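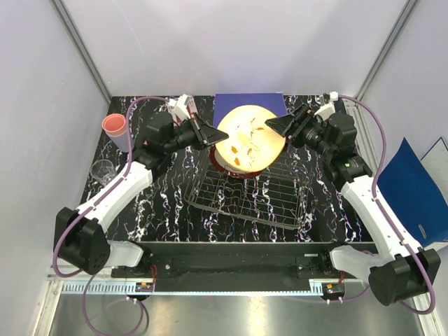 Olbridge, 27/04/2025

I have spent most of this spring writing a budget, and I would like the world to know that the cake is the cheapest thing in it.

For those who have only just joined: there are three of us in the workshop, we want arms that can handle food and kitchen things without flattening them, and we have been given a pot of money by people who would like to see where it goes. Fair enough. So would I.

The budget began life in February on one side of A4. It had a line for arms, a line for grippers and a line called "bits", which I had put down at 500 pounds because that sounded like a generous amount of bits. Nayara Bittencourt, who has bought this sort of kit before and still has the look of it, read the page twice and asked where the cables were. I said the cables were in bits. She asked where the mounting was. Also bits. The enclosure? By this point I could see what was going to happen to bits.

It now runs to 20 lines of its own and has a tab in the spreadsheet. I am told this is normal.

Some notes, then, for anyone about to do the same, in no order other than how much they annoyed me.

Arms come in pairs, except on quotes. We had two prices to compare, one from Trasov and one from Rukell, and for a happy week Rukell looked like the bargain of the decade. The Rukell price was for one arm. It said so, in the small print, in a grey I can only describe as shy. Once you doubled it and put back the controller, the power supplies and the delivery, there was very little in it, and Trasov answered the phone. We went with Trasov. I wish I could say there was a scoring matrix. There is one now, because the people with the pot of money asked for it, and it agrees with us completely.

Grippers are where you will lose your afternoon. A plain parallel gripper is a dull thing and every catalogue is keen to move you off it and on to something with more fingers. I was nearly moved. There is a soft one made by Yu that I looked at far more often than was healthy. But we held off, on the grounds that we did not yet know what the plain ones were bad at, and a budget line that says "because it looked nice" tends to get a circle drawn round it. Two arms pinching a cake from either side with plain black fingers is a perfectly good place to start. If they turn out to be hopeless at it I shall have evidence, and evidence gets you the nicer gripper.

Somebody has to buy the shopping. I had no line for this at all. It is a strange thing to spend months on motors and forget that the motors need something to pick up. A wire cooling rack, a pink plastic cup, a glass tumbler, something round and yellow with orange bits on top: none of it costs much, but all of it has to be bought by a person, on a card, with a receipt, and our finance system has no category for cake. Bjartur Þorgeirsson tried "consumables", which was sent back with a query as to whether the item had been consumed. He then tried "test equipment" and it sailed through. I leave you to draw your own lessons about public money.

While I am on the subject, buy spares of the breakable things and put them in the first order. A second tumbler is nothing. A second tumbler bought in a hurry, with parking, is a different line altogether.

The table top was my doing. I wanted plain black. What I ordered has a white marbled pattern over it, as if we were fitting out a wine bar, and I had signed for it before I unrolled the sample. Bjartur says it gives the cameras something to think about. Nayara says nothing, at some length. Replacing it is in next year's figures at the very bottom, under things we would like but can't defend.

The walls cost more than you would think for something whose whole job is to be pale and stay put. Get the enclosure quoted with the frame, by the same firm, to the same drawing. We did it separately and the two halves arrived with different opinions on what a corner was. A day and a half of Bjartur with a file sorted it out, and that day and a half appears nowhere in the budget, which brings me to my next complaint.

Time. I had us all down at nil, on the theory that we were being paid anyway. This is how you end up with a machine that is fully funded and a bench nobody has been free to stand at. Nayara made me put our hours in, at real rates, and the total was so unpleasant that I went and made tea. It did, however, make the ready-made mounting bar look cheap. I had been planning to have us drill our own. We would still be drilling.

Cables deserve their own paragraph and very nearly got their own tab. Order them long. The run you measure is the run with the arm folded up and behaving itself, and the run you need is the one with it stretched over the table reaching for somebody's pudding. Ours are purple and loop down beside the arms in a way I have decided to find decorative. I did ask what black would cost. It would have cost another three weeks, so purple they are.

As for what is left to buy, it is a short list and I keep adding to it. A proper shelf, so that folders stop living inside the enclosure (there is a blue one leaning against the wall in there, and before you write in, I know). A spare set of fingers for each side. A service visit from Trasov, which I had in for year two and which Nayara has moved to year one without discussing it with me. And a contingency, which I originally left out because it looked like an admission of weakness. It is back in. The people with the pot of money said they were relieved to see it, and that the first version had worried them.

The revised sheet goes off tomorrow. If anyone has got a cake through procurement under its own name, please write and tell me how you did it. I would also be glad to hear from anyone who has used the soft Yu gripper on sponge. I am only asking.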